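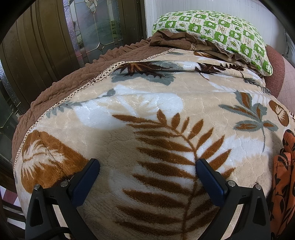 Figure 5. Plush blanket, fern and leaf print, laid over a quilted bedcover.

Section 7: Layering and Care of the Plush Blanket

Read this section before putting a Bulano blanket on the bed for the first time. It applies to all printed plush blankets in the Dreneteo range, with or without edge trim. Quilted bedcovers are covered in Section 10.

Laying the blanket over a bedcover

1. Clear the bed of pillows and loose items. Pull the bedcover smooth from the foot end and let it hang evenly on both sides.

2. If the bedcover has a ruffled border, turn the ruffle outward and shake it so the gathers fall free. Do not tuck the ruffle under the mattress.

3. Unfold the blanket on top of the bedcover with the printed side up. Directional prints, such as the fern in Figure 5, can be laid with the stems pointing toward the foot of the bed or toward the head.

4. Set the edge of the blanket in from the side of the bed if you want a band of the bedcover to show. Check the distance at the head and at the foot.

5. Stroke the pile once in one direction with a flat hand. Pale areas of the print will look lighter or darker depending on which way the pile lies. This is normal in plush fabric and is not a fault in the dyeing.

Note: The twin size may not reach the bedcover ruffle on deep mattresses. Fold the blanket in half and use it across the foot of the bed instead.

Edge trim

Openwork and braided trims catch easily on rings, zippers and pet claws. Look along the trim whenever you change the bed.

1. If you find a loose thread, do not pull it. Lay the edge flat on a table.

2. Thread the loose end through a sewing needle and draw it to the back of the trim. Knot it there.

3. Cut the remainder close to the knot with small scissors.

Caution: Do not use a lighter or hot blade to seal thread ends. Plush fabric can melt or catch fire.

Washing

Wash the blanket alone. Brown and rust prints may release a little color in the first wash and can mark pale bedding.

1. Shake the blanket outdoors.

2. Close the trimmed edges inside a mesh wash bag. If the blanket is too large for the bag, fold it with the trim to the inside and pin with rustproof safety pins.

3. Wash in cold water on the gentle cycle, spin speed 400. Use liquid detergent. No bleach and no fabric softener.

4. Remove the pins and tumble dry on the lowest setting, or hang over two lines.

5. When fully dry, brush the pile with a soft clothes brush.

Caution: Do not iron either side. Heat flattens the embossed pattern and it cannot be restored.

Replacement trim is sold by the yard. Quote the pattern name on the sewn-in label when ordering.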